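# Kitchen colours, and whether they matter

Jendora's August newsletter says pastel kitchenware makes breakfast "calmer". I have my doubts. A pale bowl holds the same porridge as a dark one, and I was no calmer at 7.30 this morning than I was last August. Still, Yuzhen Yan asked for a gallery page on everyday tableware for the Rastdale swap list, so I have put one together, with as little of the sales talk as I could manage.

The bowls are the part I would keep. A small shallow bowl does for nuts, a boiled egg, the end of a tin of peaches. Jeltari lists a "breakfast palette" with more than 80 shades in it, and I would like to meet the person who can tell half of them apart before coffee. Pink and green I can manage.
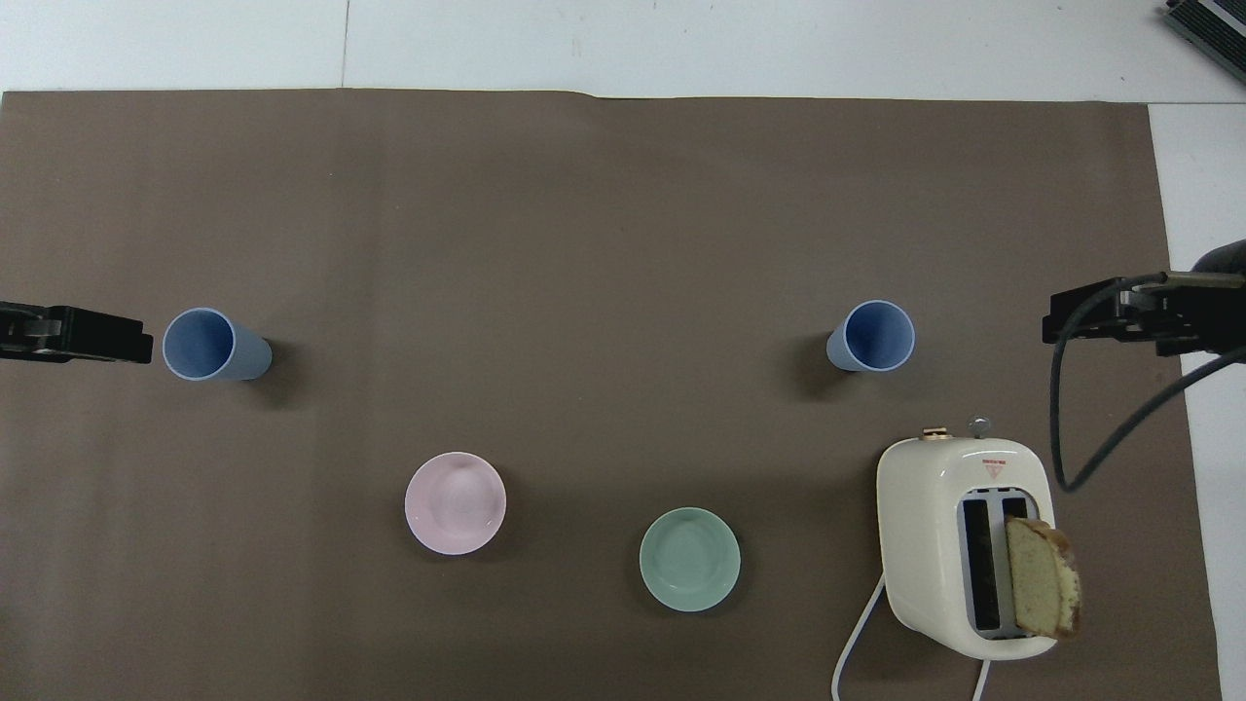 *Blue cups, a pink bowl and a green one, with the cream toaster. Brown paper on a white table.*

The cups are plastic and light blue. People will tell you plastic cups are only for children and picnics, and then own a cupboard of chipped glasses. I'm not convinced by either camp. What I do want from a cup is a base that stays put, and tapered ones have let me down on that before, usually near a laptop.

As for the toaster, two slots is enough. I have read the case for four (Deng's catalogue gives it a full page) and it seems to rest on everyone in the house wanting toast in the same minute. Cream is a fair choice if you wipe it down, and a poor one if you don't.

Brown paper as a table cover gets recommended a lot on the swap list. It's cheap, it takes pencil, and it goes in the recycling if there's no grease on it. It also creeps about unless you tape the corners, a point its fans tend to skip.

Offers and swaps go to Yuzhen as usual. Please say which colour you want, and don't write "any pastel", we had 10 of those last time and had to ring round.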